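Home Eyewear Trays & Cases Gloves Bench Goods Ordering Contact

Parri Clear Safety Glasses with the Bruvar Green Case

If you have ever gone looking for your safety glasses and found them lens-down on the bench under a pile of somebody's paperwork, then you already know why we started selling these two things together. The Parri is our everyday clear pair, and it has been the best-loved thing in the Ulent catalog for as long as I've been answering the mail. The Bruvar is the dark green rectangular case we send along with it, with a raised lip all the way around and a good recess for the glasses to sit down into. A lot of people use it as a tray and leave it out on the table all day, and that's how I use mine too, so please don't feel you're doing it wrong!

The Parri is clear all over: clear curved lens shield, clear temple arms, no colored trim and no padding to peel off. I like that more than I expected to when we first took them on. A clear arm lets the light in from the side, and when you turn your head to reach for something you aren't looking past a dark bar. They also look the same on everybody, and in a shared room that matters a little, because people do get funny about being handed the ugly pair (we used to stock a yellow one, and it lived at the bottom of the drawer until we gave up on it).

We keep a pair going in our own workroom, and we get through a working day in there with the lights on from morning until we lock up. It's a plain, bright sort of room, and that suits clear lenses very well, though I'll warn you that bright ceiling lights show up every thumbprint. Keep a cloth handy.
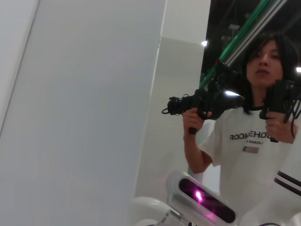 White walls and ceiling lights in the workroom.

Now, about the case. The first Bruvar we ordered was a deeper one called the Ponton, and some of you will remember it. It was a handsome thing, but you had to dig the glasses out with two fingers, and you generally got your fingers all over the lens while you did it. We still have a few Pontons in the back if you're fond of them (write to me, they aren't on the site). The Bruvar is shallower, and the glasses can be lifted out by a temple arm. The green was Vlasta Trnka's choice. Vlasta looks after our ordering, and her reasoning was that a clear pair of glasses disappears on a white table and ought to have something dark underneath it. I was all for gray. I have since come around to the green, and I've told her so more than once.

A word on picking them up and putting them down, because most of the scratched pairs that come back to us were scratched between the face and the table. Take hold of the temple arm, and steady the other side if you have a hand free. Set them in the green case with the lens facing up. If you are passing them to the next person, hold on until they've really got hold of them. Clear plastic is slippery when your gloves are on, and I have dropped enough pairs myself to say so with some authority.

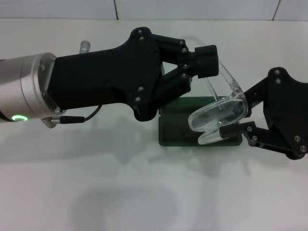

For cleaning, lukewarm water and a drop of dish soap will do nearly everything. Rinse first, before you rub, so that any grit goes down the sink and isn't dragged across the lens. Dry with a soft cloth, and please not with your shirt, however tempting. The Bruvar can be washed in the same sink. Wipe out the recess every so often, as crumbs and sawdust settle in there, and then the glasses are lying in it all night.

Please do check that the Parri is right for the work you have in mind. We sell it as a light, general pair for bench work, sorting, unpacking and that kind of thing. It isn't a sealed goggle, and if you handle splashing liquids or very fine dust you should have something that closes up against the face. Write and tell me what you're doing and I'll point you to the right shelf, even if the shelf is in another shop.

What you get
One pair of Parri clear safety glasses
One Bruvar case, dark green
One soft cloth

Prices and packs
Single set, glasses and case: $9
Bench pack, 2 sets: ask for the current price
Room pack, 100 sets, boxed: by quote only

Spare cases can be bought on their own, and so can spare glasses. We passed 2,000 sets in December and the packing table was a sight, so if yours came with two cloths or with the packing slip folded inside the case, you were part of that week and you're welcome to keep the extra cloth. Orders placed on a Sunday wait for us to come back in the next morning.

Comments

Dorrie
Bought the bench pack for me and my husband. The case is smaller on the table than I pictured but the glasses sit nicely in it. He leaves his with the lens down anyway.

M. Kettering
Any chance of the case in red? We have a green cutting mat and I lose the thing constantly.

Ulent shop
No red for now, I'm sorry! I'll pass it along to Vlasta, but she's very attached to the green.

Hank P.
I'd take one of those Pontons if there's any left. Had mine for years and sat on it.

Ulent shop
Put one aside for you, Hank. Send me your address through the contact page.

Contact us | Ordering & returns | © Ulent Bench Goods | Back to top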